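Robots at Jilham: staff questions

Will the arms replace the packing desk?
Management says no. We have that in writing for 2 sites, Sulusau and Cavberg, and for nowhere else. Ask again in August.

What are they meant to do?
Clear and sort small items on desks: pens, snacks, pencil cups. Sfakianakis, the supplier, tests each job in simulation first.

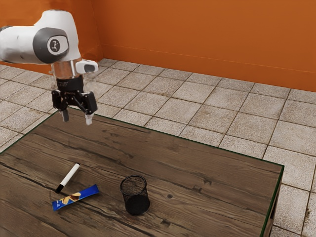 A simulated desk doesn't have a phone ringing on it, or a colleague leaning across for the stapler. We have asked for trial results from a real shift and are still waiting.

Will my hours change?
The early tidy-up at Cavberg is under review. Don't sign a new rota until you've spoken to us.

Who fixes it when it gets stuck?
You, according to the draft guide. We object to that, as there is no extra pay or training attached. Queries to extension 238.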